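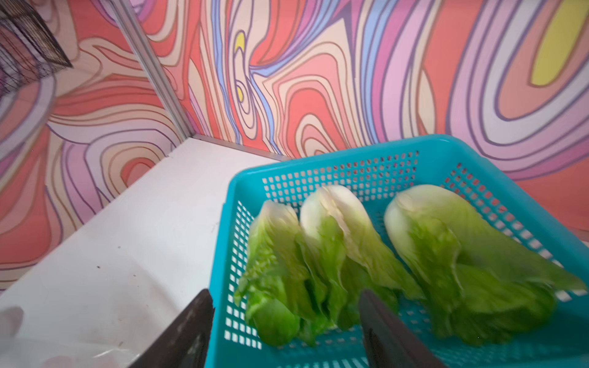

Fig. 1. Cesto turquesa com alfaces, câmara junto à garra.

Ata da reunião de acompanhamento técnico, projeto Tokside
15 de novembro de 2022

Presentes: Aitana Garrido (preside), Erick Biwott, Imtiaz Herath, Saimi Savolainen. Ausência justificada: Zofia Szczepańska, que enviou comentários por escrito.
Redação: Imtiaz Herath.

1. Ata anterior
Aprovada com uma correção. Onde se lia que o planeador da Ovton estava «validado», passa a ler-se «instalado». Fica registado que a correção foi pedida em outubro e não tinha sido feita.

2. Perceção
Erick Biwott apresentou os resultados do novo modelo de segmentação, treinado com 3000 imagens anotadas. A taxa de máscaras aceitáveis em alface dentro de saco transparente é de 68%. A presidente perguntou quem decidiu o que é aceitável. Foi a mesma pessoa que anotou as imagens. A reunião considerou que o número não deve sair desta sala enquanto não houver segunda anotação independente.

Discutiu-se o plástico. O modelo confunde reflexos do saco com contorno de folha, e a profundidade estimada nessas zonas salta de um instante para o outro. Erick propõe filtrar no tempo. O redator desta ata observou que o filtro anterior também ia resolver isto e acabou por atrasar o fecho da garra. O fundo estampado das paredes voltou a ser apontado como causa dos falsos positivos. Ninguém trouxe medições que o sustentem, pelo que a hipótese continua a ser só isso. 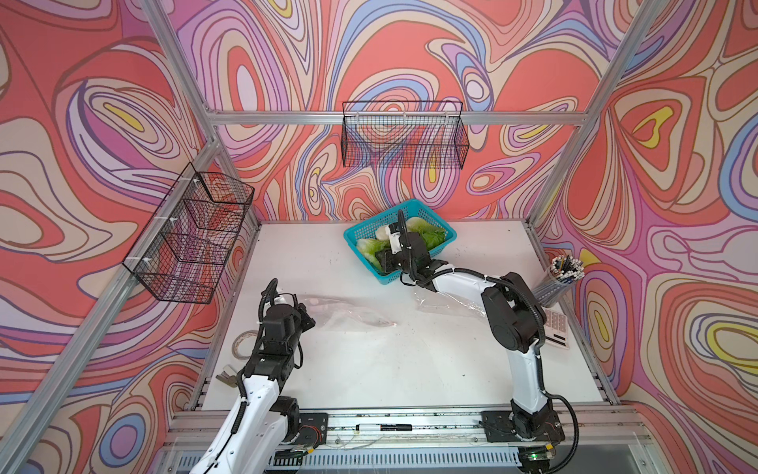

Zofia Szczepańska fez saber, nos comentários enviados, que não aceita discutir a perceção em separado do controlo: se a política conclui a tarefa com máscaras más, a métrica das máscaras serve de pouco, e se falha com máscaras boas, ainda menos. Pede que se registe o erro por fase da tarefa, com aproximação, preensão e largada em colunas distintas. Aceite sem entusiasmo. Saimi lembrou que as etiquetas de fase são postas à mão e que o custo não está orçamentado.

3. Planeamento a dois braços
O planeador da Ovton trata cada braço como obstáculo fixo para o outro. Em demonstração passa bem. Quando os dois se deslocam para o centro da mesa, o segundo fica à espera ou replaneia em ciclo. Saimi Savolainen leu a resposta do fornecedor, segundo a qual a próxima versão inclui coordenação nativa. A resposta não traz data. É a 3.ª vez que recebemos este texto, com variações de pontuação. 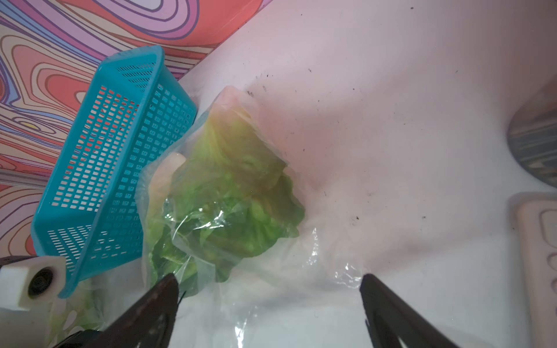
Entretanto, mantém-se o bloqueio simples da zona central, escrito internamente: um braço de cada vez, prioridade a quem já tem objeto na garra. É lento e percebe-se o que faz. Erick acha que estamos a esconder o problema. Não houve acordo, e o bloqueio fica.

4. Ferramentas
A Vultmont propôs a sua plataforma de registo e reprodução de episódios. Aitana pediu uma prova com dados nossos antes de qualquer conversa sobre licenças. A reprodução atual perde a sincronia entre as câmaras de punho e a fixa em episódios longos; se a ferramenta nova não corrigir isso, não há razão para a comprar. O conversor da Mustonen continua em uso, apesar dos avisos que enche no registo e que já ninguém lê. 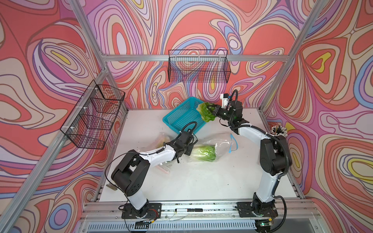

Fig. 2. Alface na garra do braço direito; outra em saco transparente sobre a mesa.

5. Decisões e tarefas
Segunda anotação independente de uma amostra das imagens: Erick.
Registo de erro por fase, em 15 episódios, antes de se falar em alargar: Imtiaz.
Pedido à Ovton de uma data por escrito: Saimi.
Prova da Vultmont com episódios longos: Aitana.
O filtro temporal fica num ramo à parte e só entra com medição de latência antes e depois.

6. Outros assuntos
Saimi perguntou se o relatório trimestral pode usar a expressão «manipulação autónoma robusta». Decidiu-se retirar «robusta». Quanto a «autónoma», fica para a próxima reunião.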